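Progress report to the Halent Fund, 10 November 2021
Mambridge clothing reuse project - caps and hats
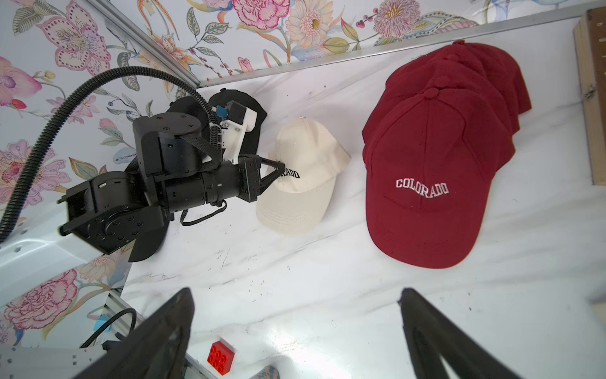

Zsolt Erdős asked after our last report if the caps are worth the work, because one cap brings so little money and the sorting table is always full. We have discussed this question and we try to answer it in the present report.

Since the last report we received 476 caps. Most came in mixed bags from Prandale, together with shirts and scarves. We sort them first by color and then by the text on the front, so that caps of the same kind can be stacked and sold as a set. The dark red ones with COLORADO in white letters are a good case. One such cap alone stays long on the shelf, but a stack of three is easy to offer to a team or a family.

Cream and other light caps need more time. The front panel and the inside band must both be checked, and the embroidery is the part we look at most carefully - a loose thread there lowers the price by half. Black caps are simple to sort but they show dust, so we brush them before they go in the box.

Income from caps in this period was 1,195 dollars. We spent 30 dollars on brushes and paper for filling the crowns. The caps which could not be sold, 11 in total, went to Dursun for textile recycling.

Two points are still open. The price list for sets is not finished, and Oğuzhan Eren would like to see it before we print labels. Also we have no good way to store nested caps without bending the brims. We tried shallow boxes, with mixed results, and will try shelves in December.

We ask the fund to keep the second payment as planned. The price list will be sent separately when it is ready.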